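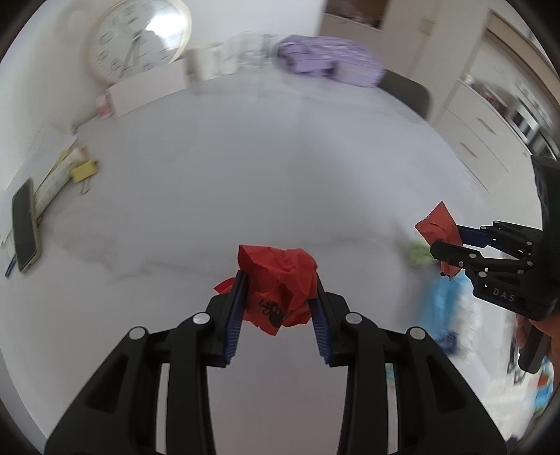 Comparing two finger pads on the hand-held gripper

In this tutorial I explain how we compare pads before we order more of them. At Plarnstead we had two candidates, the Jilden pad and the Lobo pad, and both fit the same linkage.

What you need: two grippers, some thin paper wrappers, a table, and the Belari logger set to 2000 samples per recording.

Step 1. Close the fingers with nothing between them. The tips must meet on the full surface. If you see light on one side, loosen the pins and align again. 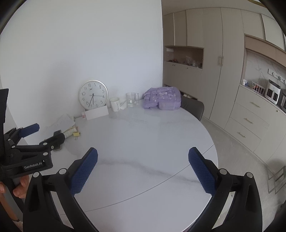 Pad texture decides most of the result with thin paper. Open the fingers fully before each trial, so every closing begins from the same width. A diamond pattern, as on the blue pads, should be brushed clean in both directions - paper dust stays in the grooves.

Step 2. Pinch the wrapper, lift it, and hold it for 5 seconds. Write down if it slides.

Step 3. Pass it to the second gripper. Release the first one slowly, or the paper will tear.

Step 4. Change the pads and repeat with fresh wrappers. Old ones are already soft and they give too good numbers.

Our log from April has 3396 trials, but you can see a difference much earlier. Please save the failed passes also, in the same folder.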